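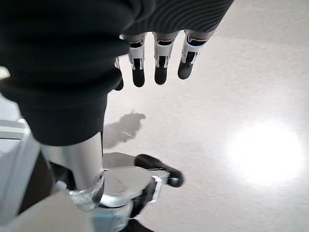 Why a Robot Hand Needs a Checkup

You wash your hands before lunch. (You do, don't you?) A robot hand gets looked after too, and it never complains that the water is too cold. There is no water. Please don't use water.

The hand here has pale fingers with rounded black tips, and above them is some ribbed black knit, a bit like the cuff of a sweater. Our robot at the Ilstead workshop is called Olier, and Olier's mornings start with a checkup before any work gets done.

First, the power goes off. A person who pokes at a robot's fingers while it is switched on may find the robot poking back.

Next comes the cloth. Fabric is handy around joints because it helps keep dust out. It is also very good at getting caught in things, as anyone with a coat zipper knows. The technician smooths it back and looks for loose threads. One thread wound around a joint can make a clever machine act like it slept on its arm.

Then the fingers. Yours bend at the knuckles, and so do these. Each finger is made of stiff pieces called links, with joints where the pieces meet. The technician moves every joint by hand, slowly, and listens. Quiet is good. Crunchy is for cereal.

Fingertips get a wipe with a dry cloth. Dusty tips slip, and a robot that drops things is only a very expensive toddler.

When the power comes back on, Olier opens and closes its hand 2 times while a computer program called Skurance checks that each joint went where it was told. This is called calibration — a long word for making sure the robot and its hand agree on where the hand is.

Everything goes in the logbook. Olier's right hand had done 2,885 grips when its last fingertips were changed in January, and the left had done 1,397. Yes, robots can have a favorite hand. Olier's is whichever one is closer to the shelf.

Words to know

Joint: a place where two parts meet and can move.
Link: a stiff piece between joints.
Calibration: checking and correcting a machine's movements.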